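Chapter 4
Gloss and the Reflection of Light from Finished Surfaces

4.1 Introduction

Two panels can be painted from the same can, on the same day, and still look different when they are hung side by side. If the color has been measured and found to match, the difference is usually one of gloss. Gloss is the part of a surface's appearance that depends on how it sends light back in the mirror direction. It is judged separately from color, it is measured with a separate instrument, and it is controlled by separate steps in the finishing process.

Chapter 3 treated color as a property of light that enters a coating, is scattered by the pigment, and comes out again in all directions. This chapter deals with the light that never enters the coating at all. At the boundary between air and a typical clear resin, a small share of the light striking the surface straight on is reflected at once. The share rises slowly as the angle of incidence increases, and then steeply as the light approaches grazing. Pigment has little effect on this first reflection. A black enamel and a white enamel made with the same resin will return nearly the same amount of light in the mirror direction, although the black one will look glossier to most observers, for reasons taken up in Section 4.5.

After working through the chapter, the reader should be able to define specular and diffuse reflection, choose a measuring angle for a given finish, read a gloss report, and name the common causes of gloss loss during curing and storage.

4.2 Specular and Diffuse Reflection

A perfectly flat surface reflects a narrow beam as a narrow beam. The angle of reflection equals the angle of incidence, and both lie in one plane with the line drawn at a right angle to the surface. This is specular reflection. A rough surface can be thought of as a large number of small flat facets, each tilted a little differently. Each facet obeys the same law, but the facets do not point the same way, and the reflected beam spreads.

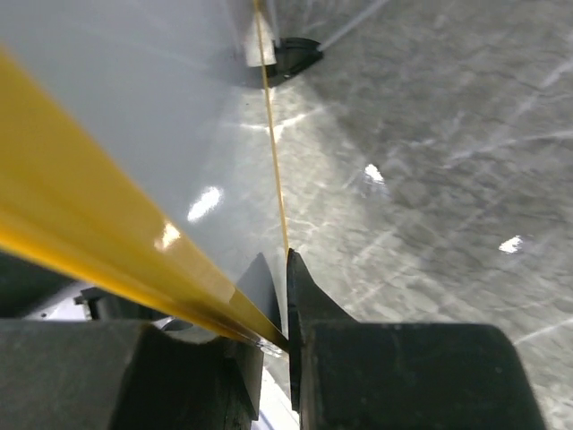 The size of the facets matters as much as their tilt. Where the height of the roughness is small compared with the wavelength of the light, the surface behaves as though it were flat. Where the height is comparable to the wavelength, the mirror beam weakens and a haze appears to either side of it. Where the roughness is much larger than the wavelength, the eye begins to see the texture itself, and the finish is described by terms such as orange peel or stipple.

Viewing angle changes the result. At a steep angle of incidence, measured from the perpendicular, the light meets the surface at a glancing slope and the apparent height of the roughness is reduced. A sheet of ordinary writing paper, held level with the eye and pointed toward a window, will show a weak shine that is absent when the sheet is viewed from above.

The highlight seen on a glossy part is an image of the light source. Its outline depends on the shape of the source, the curvature of the part, and the direction of view. On a flat part of high gloss the edge of the highlight is sharp. On a semigloss part the edge is soft, and on a matte part no edge can be found. Inspectors often judge the edge of the highlight before they judge its brightness. This property is called distinctness of image, and it is not fully captured by a single gloss reading.

4.3 Units and Measuring Angles

Gloss is reported in gloss units. The scale is fixed by a polished black glass of known refractive index, which is assigned a value of 100 at each measuring angle. A reading is therefore a comparison with the glass. It is not a percentage of the incident light, and readings taken at different angles cannot be compared directly.

Three angles are in general use. The 60-degree angle is applied first to any unknown finish. If the result is above 70 units, the measurement is repeated at 20 degrees, where high-gloss finishes are better separated. If it is below 10 units, the measurement is repeated at 85 degrees.

Most of the worked problems in this chapter draw on the Tedanell panel series, prepared by Gladys Valderrama for the study of storage effects. The series consists of 1,368 readings on coated steel panels, all taken at 60 degrees. Panels finished with the Cekholm enamel had a mean starting gloss of 82 units. After 12 months in a heated store the mean had fallen by 2 units, a change too small for most observers to see. The Sipos and Memik enamels are treated in Section 4.6, where the effect of cure temperature is considered.

Before any reading is taken, the panel must be clean. A fingerprint leaves a thin film that can lower the reading at 20 degrees even when it cannot be seen. Wipe with a soft, lint-free cloth in one direction only, and check the instrument against its reference tile at the start and end of each set.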